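Section 4: Setting Up the Timer and Drip Line
Lougher Garden Watering Kit, Model 2869
Revised 12 December 2025

By now you should have a faucet, a finished parts check (Section 2) and a rough plan of your beds (Section 3). If you skipped the plan, you have plenty of company, and you'll be back for it around step 9.

Set aside an afternoon. The box says "sets up in minutes," and so it does, if you count all of them.

4.1 What you need

The timer
The pressure reducer (gray, looks like a fat thimble)
The filter and its mesh screen
One 100-foot coil of main line
Feeder line, drippers, tees, elbows and end caps, all from Bag C
The hole punch
Four AA batteries, not included
Scissors or pruning shears
A bucket

Leave the coil of main line in the sun for an hour before you start. Cold line has strong opinions about staying in a coil.

Note: Bag D holds spare washers. Put Bag D somewhere you will remember. The kitchen drawer with the dead pens in it is traditional but has a poor record.

4.2 Mounting the timer

1. Turn the faucet on full for ten seconds to flush out grit, then turn it off.

2. Check that the black washer is seated flat inside the timer's swivel collar. A timer without its washer is a small fountain.

3. Screw the collar onto the faucet by hand. Stop when it is snug.

CAUTION: Do not use a wrench. The collar is plastic and the faucet is brass, and the faucet has never lost.

4. Slide the battery door down and fit the four batteries. The drawing inside the door shows which way they face. It is a very small drawing, so do this before dusk.

5. Close the door until it clicks. If there is no click, the rubber seal is pinched. Pull it straight with a fingernail and try again.

6. Drop the mesh screen into the filter, cone pointing up toward the timer, and screw the filter on underneath.

7. Screw the pressure reducer onto the filter with the arrow pointing away from the faucet.

Order matters here: faucet, timer, filter, reducer, main line. Other orders have been tried by our customers, and we have heard from all of them.

8. Turn the faucet on and hold the bucket under the reducer. Press MANUAL. You should hear a click, and water should come out. Press MANUAL again to stop. A few drips for a minute afterward are normal. A steady trickle is not; see 4.7.

4.3 Laying the main line

9. Uncoil the line along the route you drew in Section 3. Keep it on the surface for now. Burying comes later, or more often never.

10. Push one end onto the barbed fitting at the reducer until it covers every ridge. Dip a stubborn end in a mug of hot water for a few seconds first.

11. Pin the line down every few feet with the wire stakes. At corners, cut the line and fit an elbow. You can bend it instead, and it will look fine until it kinks in July.

12. Leave the far end open. You will flush it at step 18, and capping it early only means taking the cap off again with wet hands.

Do not run more than 232 feet of main line from one timer, counting all branches. Past that the last plants in the row get sympathy and very little else. The Nosthorpe booster set lets you go farther, and comes with its own manual, written by someone with more patience.

CAUTION: Keep the main line off paths and away from anything that gets mowed. The line always loses and the mower doesn't enjoy it either.

4.4 Choosing drippers

Drippers come in three colors. The color tells you how much water passes in an hour at normal pressure.

Black: half a gallon. Herbs, lettuce, anything in a pot smaller than a bucket.
Red: one gallon. Tomatoes, peppers, beans.
Green: two gallons. Squash, melons, eggplants in open ground, young shrubs.

When you can't decide, use red. It is wrong for fewer plants than the others.

A word on eggplants. They like warm, even moisture and take a missed watering as a personal slight. Dry soil one week and a flood the next will get you small, bitter fruit with tough skin. Put two green drippers on each plant, one on either side of the stem, and run them long and seldom. Pick the fruit while the skin is still glossy. Once it turns dull, the seeds have hardened and your supper has gone slightly downhill.

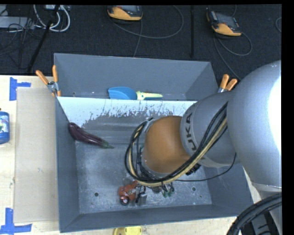

Lougher 2869 Owner's Manual | Page 66

Mixing colors on one line is fine. Running a thirsty squash and a bowl of thyme from the same schedule is where trouble starts, and color is your only tool for it. Give the squash two greens and the thyme one black, then accept that one of them will complain. If your beds really disagree, buy the two-outlet timer.

Clay soil drinks slowly. Go down one color and water for longer. Sandy soil lets everything through, so keep the color you had and water more often for less time. If you don't know which soil you have, squeeze a damp handful. Clay holds the print of your fingers. Sand falls apart and gets in your shoe.

4.5 Fitting the drippers

13. Mark the main line with chalk beside each plant.

14. Set the hole punch square on the mark, press, and give a quarter turn. A clean hole comes with a small plug of plastic, which should stay in the punch. Shake it out.

15. Push one barb of a feeder connector into the hole. It goes in with a snap, usually just after you decide it never will.

16. Cut feeder line to reach the plant with a hand's width to spare. Push one end onto the connector and a dripper into the other.

17. Stake each dripper a few inches from the stem. Right up against the stem invites rot, and a yard away waters the neighbor's weeds.

Note: Put a hole in the wrong place? Use a goof plug from Bag C. We pack twelve of them, a figure we arrived at by watching people.

18. Turn the faucet on, press MANUAL, and let water run out of the open end of the main line until it is clear. Turn off. Fold the end over and slide the figure-eight clamp on, or fit an end cap.

19. Press MANUAL once more and walk the whole line. Look for drippers that aren't dripping and for joints that are.

4.6 Setting the schedule

The timer has four buttons and one knob. It is easier to use than it looks and harder than it should be.

20. Turn the knob to CLOCK. Hold SET until the hour blinks. Use + and – to change it, then press SET again for the minutes. Check for the little PM in the corner. Every year a good many gardens are watered at the wrong end of the night for want of it.

21. Turn the knob to START. Choose an hour in the early morning. Five is good. You don't have to be up.

22. Turn the knob to RUN TIME. Begin with 30 minutes for beds and 10 for pots.

23. Turn the knob to EVERY. Choose 1 for daily, 2 for every other day, and so on. Most beds do well on 2 or 3. Pots in full sun want 1.

24. Turn the knob to AUTO and leave it there. The timer does nothing on any other setting, and it will not mention this.

After three waterings, dig a small hole beside a plant, well clear of the roots. Soil should be damp to the depth of your middle finger. If it is dry lower down, add ten minutes. If it is mud, take ten away. Make one change at a time and wait for three more waterings before you meddle again.

RAIN DELAY holds the schedule for 24, 48 or 72 hours. The timer can't tell that it is raining. You are the sensor.

CAUTION: Leave the faucet on. The timer opens and shuts its own valve and can only pass along what it's given. This is the most common cause of calls to our Flurnham help desk, and they are very nice about it.

4.7 If something is off

Display is blank. Turn the batteries around. If it is still blank, try new ones, and not the ones out of the remote.

Click but no water. Faucet closed, filter clogged, or reducer fitted backward. Check them in that order.

Water never stops. Grit in the valve. Close the faucet, take the timer off, rinse the inlet under a tap and run MANUAL five times.

First drippers gush, last ones barely drip. Line too long, or a kink. Walk it. You'll find the kink under the one thing you didn't want to move.

One dripper dead. Pull it, blow through it from the outlet side, and put it back. If it stays dead, replace it.

Feeder lines popping off. Reducer missing. It is probably still in the box.

Tooth marks. Squirrels or a puppy. The warranty covers neither. Serkdale armored feeder line fits the same connectors.

4.8 Before the first frost

In most cold areas this means November, though your weather hasn't read the manual.

25. Close the faucet and press MANUAL to let the pressure out.

26. Unscrew the timer, filter and reducer. Shake out the water, remove the batteries and bring everything indoors.

27. Open the far end of the main line and lift it along its length so that it drains. The line can stay outside all winter.

28. Rinse the mesh screen and let it dry before you store it.

Put the timer with Bag D. If you can't find Bag D, replacement washers are listed in Section 7.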